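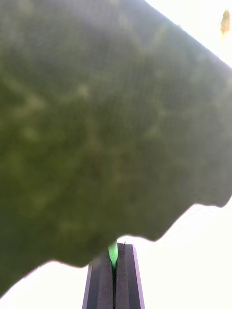

Aparecida Toledo, commenting on a draft of this section, objected that a parts list says little about a cell put together in a shared workshop, and that the mounting order and the wrist camera settings should be given as well. We have revised the text accordingly.

4.1 Cell layout and mounting

The Kalix cell was built on the shared floor at Stusgate, next to other robot stations, and had to leave the walkway clear. Both arms serve a single white table. The bases were bolted down first, then the table was moved in until each gripper could reach the center line with its elbow still bent. Doing this in the opposite order cost us most of a weekend, as the table had to be shifted again after the first reach test and every taught position was lost.

Each wrist carries a small camera on a bracket. The cables are left with enough slack for a full turn of the wrist and are tied off at the upper link. An earlier routing along the gripper body was dropped after the plug worked loose during fast wrist moves.

Artificial flowers were used as work objects. They keep their shape between sessions, but the fabric leaves are soft and fold between the jaws, and at close range a single leaf can hide most of the work area from the wrist camera. Exposure was therefore locked with the table in view. With automatic exposure the white surface and a dark leaf pulled the setting in opposite directions during the approach, and the stem detector lost track in the last part of the move.

Figure 2. Wrist camera view with the fingers open and a rose bloom between them. A second rose lies in the white basket.
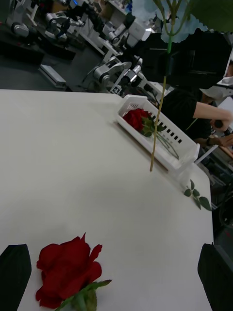 4.2 Recording and grasp selection

Recording ended on 12/03/2025 with 1,563 grasp attempts, logged by the Barkeck software together with joint positions and finger width. Of these, 480 were set aside for testing before any tuning was done. Attempts interrupted by an operator were kept and marked as such.

Stems are gripped below the lowest leaf wherever the path is free. If a bloom blocks the path, the second arm moves it first, and the two grippers then share a small space over the middle of the table. The planner treats each gripper and its camera as one solid body with a fixed margin.

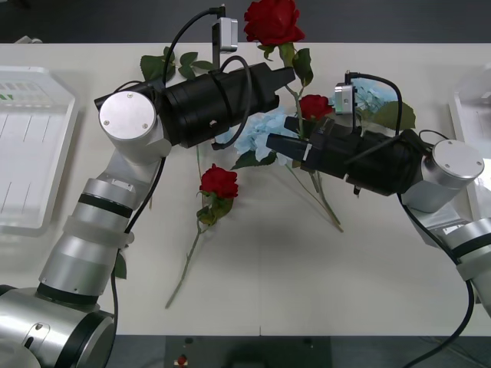 The margin was set by hand in February and has been reduced once. With the original value the planner refused many crossings that an operator could steer through without contact. The reduced value still rules out some usable paths, mainly where a long stem lies between the jaws of both arms.

Finger force was held constant throughout. The Owino pads supplied with the jaws were tried in two thicknesses, and the thinner pair was kept because it closes fully on a bare stem. Pad wear was not measured.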